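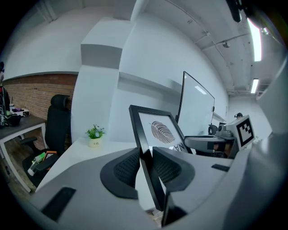
Desk frame

A desk frame, also called a tabletop frame or standing frame, is a small picture frame made to stand on a horizontal surface such as a desk, shelf or windowsill. It differs from a wall frame mainly in its means of support, although many frames sold today can be used either way. Desk frames hold photographs, certificates, short printed texts and decorative prints, and are common in both homes and offices.

Construction

The frame proper, or moulding, is a rectangle of four lengths joined at the corners. In wooden frames the corners are mitred at 45 degrees and fixed with glue and metal wedges driven in from behind. Plastic frames may be moulded in one piece. A step cut into the inner edge of the moulding, the rebate, holds the remaining layers in place.

From front to back these layers are the glazing, the mat, the picture and the backing board. Glazing is glass or clear acrylic. Acrylic weighs less and does not shatter, but scratches more readily and attracts dust. The backing board is held by bendable metal tabs or by turn buttons, which are more durable if the picture is changed often.

The support is usually a strut, a hinged leg attached to the backing board. A strut hinged at an angle to the sides of the board can serve a frame in both upright and sideways positions. Heavier frames may have a ribbon or short chain between strut and board to stop the leg from sliding outwards. Frames without a strut rely on a slotted base, a thick moulding or a separate easel.

Mat

The mat (in British trade use, also the mount) is a sheet of card with a window cut in it. It separates the picture from the glazing, preventing the surface of the print from sticking, and provides a plain border. White and off-white are the usual colours. The window is cut with a bevelled edge and is normally 3 mm smaller than the picture on each side, so that the edges of the paper are covered.

Many framers make the lower border slightly deeper than the upper one. The practice is known as bottom weighting. Its origin is disputed; Teshome attributes it to the habit of hanging pictures high on the wall, while Assefa regards it as a correction for the tendency of an evenly bordered picture to look too low. It is less often applied in small desk frames, where the difference would be slight.

Subjects

Botanical subjects are among the most frequent choices for small decorative prints. A single leaf is typically shown flat, in one colour, with the veins drawn as fine lines on a plain ground. Such prints derive in a general way from herbarium sheets and from the plates of botanical handbooks, though few modern examples identify the species. Lettering is often placed beneath the drawing, in capitals, and may consist of one word or a short phrase.

The Brenville pattern book, compiled for the trade, lists 722 designs for small frames, of which 400 are plant subjects. The remainder are mostly lettering, animals and geometric patterns.

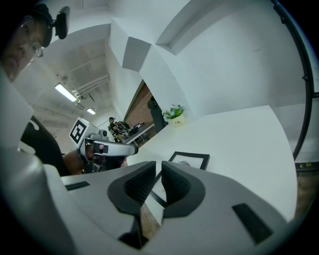 Placement

On a working desk the frame is generally set towards the back or to one side, clear of the area used for writing and handling. It is turned slightly inwards so that it faces the seated person. Frames are frequently grouped with a small potted plant, in which case the pot should stand on a saucer and far enough away that water does not reach the lower moulding. Backing board swells when wet and may not return to its former thickness.

Glazed frames reflect ceiling lights. Reflection can be reduced by changing the angle of the strut, by moving the frame out of line with the fitting, or by using etched glass, which scatters the light but softens fine detail in the print. Direct sunlight fades most printed colours, browns and reds in particular, and is best avoided.

Care

Glass is cleaned with a soft cloth, lightly dampened. Liquid is applied to the cloth and never sprayed at the frame, where it may run behind the glazing and stain the mat. Acrylic is cleaned with water and mild soap; products containing ammonia cloud the surface. Black mouldings show dust and fingerprints more than pale ones and are wiped with a dry cloth.

A frame should be lifted by both sides of the moulding. Lifting by the strut strains the hinge, the part that most often fails. Metal tabs tolerate only a limited number of bends, and the Weldu handbook recommends replacing the backing board after a tab has broken on any side.

Sizes

Frame sizes refer to the picture and not to the outer edge of the moulding. A frame with a mat is often marked with two sizes, the larger being that of the rebate and the smaller that of the print intended for the window.

See also

Easel
Mitre joint
Passe-partout
Picture rail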